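Ferthorpe Work Gloves, Lined, Model 89

Item no. FG-89
Sizes: 7, 8, 9
Sold by the pair
Availability: sizes 7 and 9 in stock, size 8 back in October

The Ferthorpe 89 is a lined work glove for yard work, moving boxes and general jobs around the shop. The palm is split cowhide and the back is cotton canvas. A short elastic at the wrist keeps sawdust and leaf litter out. The lining is brushed cotton, sewn in at the fingertips so it does not pull out with your hand.

Sizing
Measure around the widest part of your hand, leaving out the thumb. The glove runs a little snug when new and loosens after a few days of use. If you are between sizes, order the larger one.

Care
Brush off dirt once it has dried. Do not machine wash. Dry at room temperature, away from heaters. A small amount of leather grease on the palm will keep it from going stiff over the winter.

Shipping
Orders leave our Lunport warehouse within two working days. Pickup is also possible at the Pacheco store. Unworn gloves can be returned with the tag still attached.
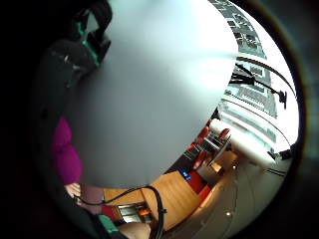
Black with green trim, upper left.

Customer reviews

Teodoro Aguirre, Pacheco
Bought the 9 for stacking firewood. Good grip, thick enough for splinters. The elastic on the left one is tighter than on the right.

Mattes Grube, Gerneditz
Second pair. The first lasted two seasons before the thumb seam went. Would like a longer cuff.

Related items: Ferthorpe leather grease, replacement liners, glove clip

Page updated Jul 13, 2020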